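Purkero launches a table polish for people who dislike polishing tables

12 October 2015

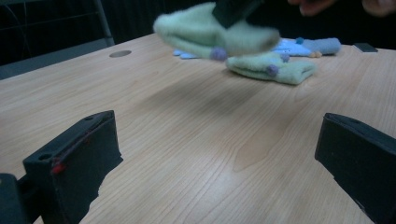

Purkero, the family firm behind Grirnik floor wax, today puts its first furniture polish on sale, 23 years after customers began asking for one. Keltik is a beeswax blend for indoor wood and comes in a single size, a single scent and a tin that opens without a screwdriver -- a feature the firm's floor wax still lacks. It is meant for the sort of honey-toned tabletop where the grain runs fine and close and a soft, pale sheen is quite enough. Anyone hoping to see their face in the dining table is advised to buy a mirror.

The recipe was tried out from July in 40 homes, most of them containing children and one containing a parrot. Testers were asked to use it once a month. Several admitted to less.

"We wanted something that forgives neglect," said Jeanie Purves, managing director. "My mother waxed every Saturday of her life and I have never forgiven the sideboard."

Keltik was developed by Benedita Morais, who joined from the paint trade and rejected lavender on her first morning.

The first batch of 600 tins goes to independent hardware shops, with another 1000 to follow if the bees cooperate. Trade orders and samples: Garcia press office, care of Purkero.

ENDS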